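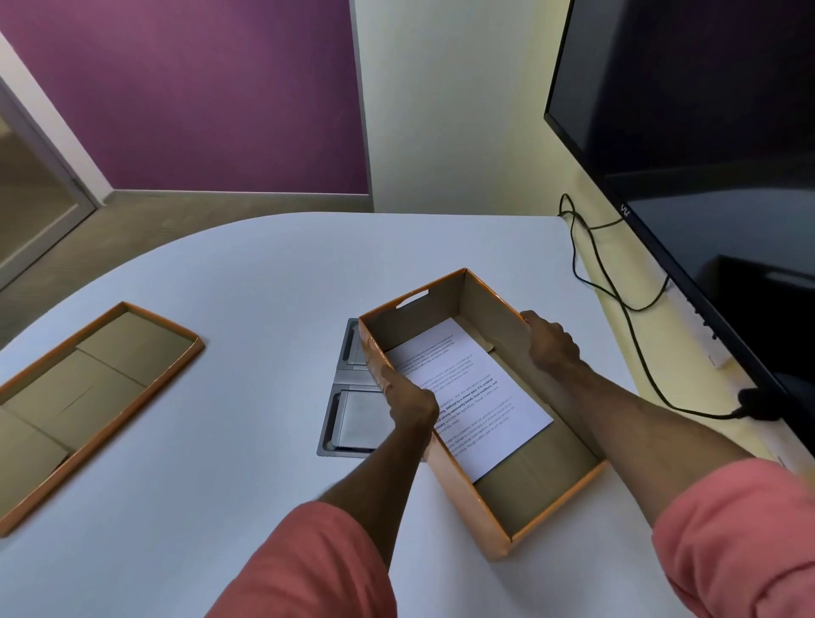 The Samia box in orange, open on the table with its printed sheet inside.

Samia Lidded Gift Box, Orange
From Urnlow, item 94

If you've been putting together gifts for guests, new coworkers or a favorite aunt, you'll know how much the box matters. We spent most of February trying to get this one right, and we're really fond of how it came out! The Samia is a two-piece cardboard box, a base and a separate lift-off lid, with a cheerful orange outside and a plain tan cardboard inside. We left the inside natural on purpose (we did try it lined, and the lining fought with everything we put in it).

The base has a cut-out handle slot in the short wall, up near the top, so you can get a finger through when you're sliding a full box off a shelf. The walls are tall enough for a jar of honey or a folded scarf, and a printed sheet can lie flat on the bottom. Rozália Tóth, who packs our welcome boxes, likes to put the letter in last so it's the first thing people find – but plenty of customers do it the other way around, and both are lovely. 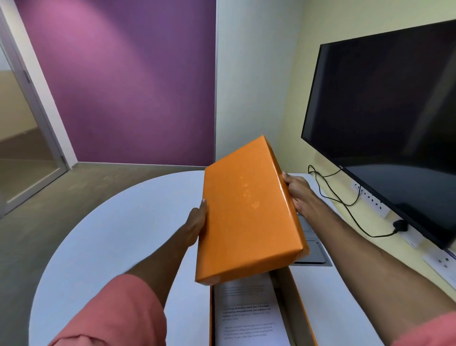 Orange box held up above an open base, at our round white table.

The lid covers the whole top of the base and comes off in one piece. It has a bit of a shine to it, so fingerprints can show in bright light. A soft dry cloth takes care of them. Please don't use water or spray cleaner, as this is cardboard after all.

When you're packing a big batch, set the lids open side up next to the bases and use them as trays for ribbon, cards and tissue. We do this ourselves and it saves a lot of hunting around.

Good to know
Color: orange outside, tan inside
Sold in packs of 30
Larger orders: up to 600 boxes from stock, please ask for more
Dispatch: within 7 working days
Letter and contents not included

Also in this family: the Skála (flat, for prints and certificates) and the Tristow, a deeper box with the same kind of lid. For printed sheets or a color sample, write to Lenka Ďurica at the order desk and she'll be glad to help.

Page updated 26th April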